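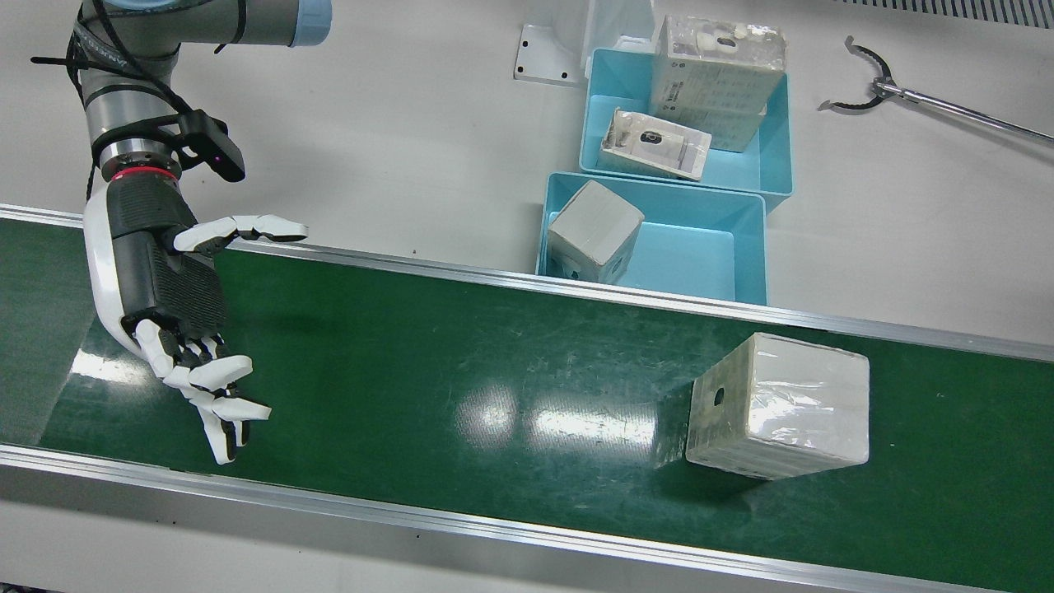

Sodia recrute deux agents d'emballage et de contrôle des colis pour son atelier de Drellton, à prendre en poste dès que possible. Le travail tient en peu de mots : un colis arrive, vous regardez s'il est bien filmé, vous le redressez, vous l'étiquetez, il repart. Le tapis est vert, il a des rayures et des traces un peu partout, et les plafonniers s'y reflètent assez fort pour qu'on vous conseille de ne pas fixer le milieu pendant votre première semaine. Quant à la boîte cubique sous son film transparent plissé, avec son côté beige tacheté et son petit trou rond, elle vous donne une idée assez fidèle du glamour de la maison. Les candidats qui cherchent du velours peuvent s'arrêter ici, sans rancune.

Ce que vous ferez

Vous contrôlerez le film : tension, plis, coins percés. Un pli, on vit avec. Un coin percé, on refait. La frontière entre les deux fait l'objet de débats animés à la pause et vous serez prié d'avoir un avis au bout d'un mois. Vous étiquetterez aussi les colis, droit de préférence, et vous mettrez de côté ceux dont le carton a souffert, avec une fiche lisible par quelqu'un d'autre que vous. En fin de poste, nettoyage des rails et du tapis au chiffon humide. Les rayures ne partent pas, inutile d'insister, d'autres s'y sont usé les poignets.

Un poste ordinaire représente 496 colis. Ce chiffre vient du planning, pas de notre imagination, et il se tient sans courir à condition de ne pas réorganiser l'atelier à chaque arrivage. Le lundi est plus chargé - le lundi, on parle moins.

Ce que nous demandons

Aucun diplôme. Savoir lire un bon de livraison, rester debout, distinguer un carton sali d'un carton abîmé. Une première expérience en logistique, en mise en rayon ou en déménagement familial un peu tendu sera regardée avec bienveillance. Les colis suivis sous Xue sont faciles à retrouver ; ceux qui ne le sont pas demandent de la patience et un crayon. La formation au logiciel est assurée sur place, en deux matinées.

Sont en revanche rédhibitoires : le ruban adhésif posé en travers « parce que ça tient », les bagues et bracelets près du tapis, et l'habitude de siffler.

Ce que nous proposons

Un CDI à temps plein, période d'essai comprise. Horaires du matin ou de l'après-midi, en alternance, fixés un mois à l'avance et réellement respectés. Chaussures de sécurité fournies (donnez votre vraie pointure, pas celle de vos vingt ans). Prime de panier, mutuelle, parking gratuit. La navette Nasden s'arrête devant le portail, sauf en février, où elle s'arrête où elle peut. Cafetière correcte. Le chauffage de la salle de repos est en discussion depuis longtemps et les discussions se passent bien.

Pour postuler

Envoyez un CV et quelques lignes à Kaj Egilsson, responsable de l'atelier, ou déposez le tout à l'accueil de Drellton, sous enveloppe. La lettre de motivation n'est pas obligatoire. Si vous en écrivez une, évitez de raconter que le carton vous passionne depuis l'enfance - Kaj en a déjà reçu plusieurs et il commence à y croire. Les personnes retenues seront invitées à un essai d'une demi-journée, payé, en binôme avec quelqu'un de l'équipe.

Annonce publiée le 06/08/2020

Accueil Nos métiers Offres L'atelier Contact
40 partages 2 commentaires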